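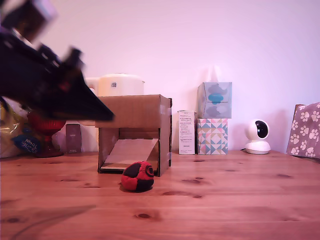 Rate the arm by the job, not by the spec sheet

Product pages for desktop robot arms all lead with repeatability. The number is printed large, it has a decimal point in it, and it describes how well the arm returns to a pose it has already held. A buyer who wants an arm for light sorting or handling should treat it as background information. The figure I would pay for is the share of unattended picks that end with the object where it was supposed to go, and almost no vendor in this price class publishes it.

The kit under review is the Kneath desktop arm, sold by Bravance with a two-finger gripper, a camera mount and a license for the Sasotar control software. The list price is $1126. That puts it above the hobby servo kits and well below anything with an industrial warranty. Bravance offers it to schools, small labs and people with a bench at home, and the sales copy promises useful work on the first day.

My position is that kits like this should be judged on soft, cheap, slightly awkward objects. Rigid cubes flatter a gripper. They have parallel faces and they stay where they are put. A small knitted ball in red and black panels is a harder part. It can roll before contact, it deforms after contact, and its outline changes with the side it presents to the camera. A cardboard box laid on its side, with a ramp inside, adds a second problem: the arm has to approach an opening at a shallow angle without striking the upper edge.

The gripper hardware is adequate for this. The fingers are black, angular and tapered at the tips, and they open wider than the ball. 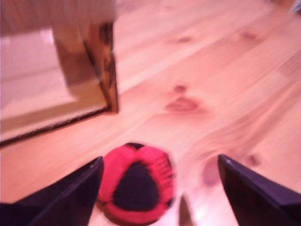
A wide opening buys tolerance in one direction only. If the approach is off to one side, one finger reaches the object first and pushes it, and a round object keeps going. Sasotar has a setting for closing speed but none for centering before closure, and the manual treats the two as the same thing. They are separate problems. Slowing the fingers reduces the push – it does nothing about the offset that caused it.

Support is the other weak point. The license includes 90 days of it, after which Bravance sells a plan by the year. Most users of a kit like this will spend the first weeks on mounting and calibration and will reach their real questions after the period has closed. Bandilstead, which sells a competing arm, starts its support period at first calibration. Bravance should copy that.

I would still recommend the Kneath to a buyer who can write a short correction routine and has time to test it. For a classroom with 2 hours a week and 4 groups sharing one arm, I would wait for a software release that handles centering by default.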